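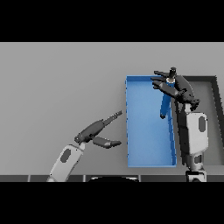 Two-finger gripper keeps tilting a thin cylinder, change the fingers or the controller?

Posted in Grippers and End Effectors, July 2022

I'm comparing two finger sets in simulation before we order anything. The arms are the same on both sides and each has a two-finger hand. The task is simple: pick up a slim blue cylinder with the right hand, hold it over the light-blue tray, and let go so it lies flat. The left arm doesn't do anything yet.

The problem is the angle. I want the cylinder upright or level at the release point, and it ends up hanging on a diagonal with one end pointing down at the tray floor. I ran 60 trials with the long flat fingers and it tilted in most of them. Grip force is at the default. Contact friction is whatever the Griteden package ships with. I'm using position control at the wrist and the fingers close at a fixed speed.

Would you switch to grooved fingers first or work on the controller? I can only get time on the real arms in December, so I'd like to have this settled in sim.

griphand_ok

Log the cylinder's angle relative to the hand at the moment the fingers close, and again at the release point. If the two numbers match, it isn't slipping. You picked it up crooked and the wrist is carrying that angle over to the tray. If they don't match, it's rotating between the fingers.

A flat finger on a round object touches along a line at best. When the cylinder lies across the finger there's very little contact length and it pivots around that spot. Many simulators also treat it as one or two contact points with no torsional friction unless you turn it on. Look for that setting before you blame the fingers. We lost most of a week comparing pads on a Harik hand with it off, and every pad came out the same.

After that, try a shallow V groove. I would leave the controller alone until both of those are done — otherwise you won't know which change helped.

Drimwood_lab

Get the grooved ones. We use them for everything and never went back.

benchtop105

I agree with the first reply on logging the angle. Two more things to check.

Where along the length are you gripping? If it's near one end, the weight of the rest will swing it down. Move the grasp to the center of mass and run the same 60 again.

Also check your time step. Mine was too coarse, and the object crept a little on every step even with the hand standing still. Going to 1,000 steps per second fixed most of it. It runs slower but the comparison means something.

If you do go to grooved fingers, test them on a flat object too. Ours were worse at that.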